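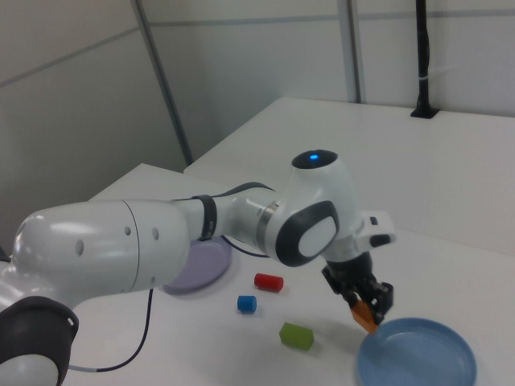
Photo: Nele Michiels

Sordale 800 Height-Adjustable Bench Frame: Review
Posted 7/29/19

The Sordale 800 is a two-leg electric frame for a work table. It is sold without a top. Caltton builds it and lists two versions, the 600 and the 800, where the number is the depth of the feet in millimeters. I bought the 800 in March and have used it daily as a soldering and repair bench. The frame was paid for at the normal price and Caltton has not seen this text.

Assembly

The frame ships in one carton. The crossbars are telescoping and set the width before the top goes on. Set them once, carefully. The set screws are reachable afterward only from underneath, with a short hex key, and two of them sit behind the control box.

The manual calls for the feet to be attached before the crossbars. I would reverse that. With the feet on first, the columns want to rotate while you are lining up the bar ends, and the paint on the inside faces gets scratched. Mine has a scratch on the left column that I did not put there on purpose.

All machine screws are M6 with a hex socket. The wood screws for the top are a soft Phillips type and I threw them out after the second one stripped. If your top is melamine over particleboard, use threaded inserts. The mounting holes in the side brackets are slotted, so an insert that wanders slightly off the mark can still be used.

The top

I mounted a white laminate top from Lambrechts, cut to order. It overhangs the brackets evenly left and right and sits flush with the rear rail. White shows every flux spot, but small black screws are easy to find on it, and I would order the same color again. Lambrechts seals the cut edges with a thin band. One rear corner of the band has started to lift where a power strip rubs against it.

The Sordale brackets assume a top of moderate thickness. A thin one will flex between the rails, and there is no center rail in the box. Caltton sells one separately. Buy it if you plan to clamp a vise to the front edge.

Travel and noise

Lowest height, measured from the floor to the top of the frame with the glides screwed fully in, is 600 mm. That is low enough to work seated on a shop stool with a microscope stand on the bench. Very few frames in this price class go that low, and it is the main argument for this one.

The motors start softly and stop softly. There is a faint click at the start of each downward move, which comes from the left column and was present from the first day. It has not become louder. At full height a phone call in the same room is possible while the bench is moving.

The columns stay level with an uneven load. I put a bench power supply and a box of transformers at the far right end and ran it up and down for an afternoon. A spirit level on the top read the same at both ends of the travel.

Stability

At seated height the frame is rigid in both directions. At standing height, front-to-back movement remains low and side-to-side movement becomes noticeable. Filing a part in the vise makes a monitor on an arm shake. Soldering does not disturb anything. Writing by hand is fine.

Most of the side-to-side movement comes from the joint between the column and the side bracket, where four screws carry everything. Retightening them after the first week made a clear difference. I added thread locker at the same time and have not had to touch them since.

The older Tikau frame, which this one replaced, was stiffer at standing height. It also weighed much more and used a hand crank. I kept the Tikau for the drill press.

Controls

The handset has up, down and 2 memory positions. Storing a position takes a long press, and there is no confirmation tone. The display goes dark after a few seconds and the first press afterward only wakes it, so every move from rest takes two presses. This is irritating for the whole life of the product and should be changed in firmware.

Collision detection is present and is set too sensitively from the factory. With a heavy load it stopped the bench halfway and reversed a short distance. The sensitivity can be changed by holding both arrow keys for several seconds until a code appears. The manual covers this in a table near the back under "Other". After a power cut the frame has to be run all the way down to reset. Keep nothing under it that you would miss.

Cable management

There is a steel tray in the carton, too shallow for a power strip with large plugs. It holds the control box leads and not much else. I left it in the box and screwed a deeper one to the underside of the top.

The mains lead for the control box exits on the left. There is no way to turn the box around, as the holes are not symmetrical. Plan your outlet accordingly.

Spare parts

Caltton answered a question about replacement glides within two working days and gave me part number 856 for the set. The glides are stocked individually as well. Columns are only sold in pairs. A replacement handset costs more than it should.

Verdict

Good low range, good leveling under load, average stiffness when raised, poor handset. For seated electronics work I would buy it again. For metalwork at standing height, look at a fixed bench, or budget for the center rail and push the frame against a wall.

The 600 has the same columns on shorter feet. I have not tested it.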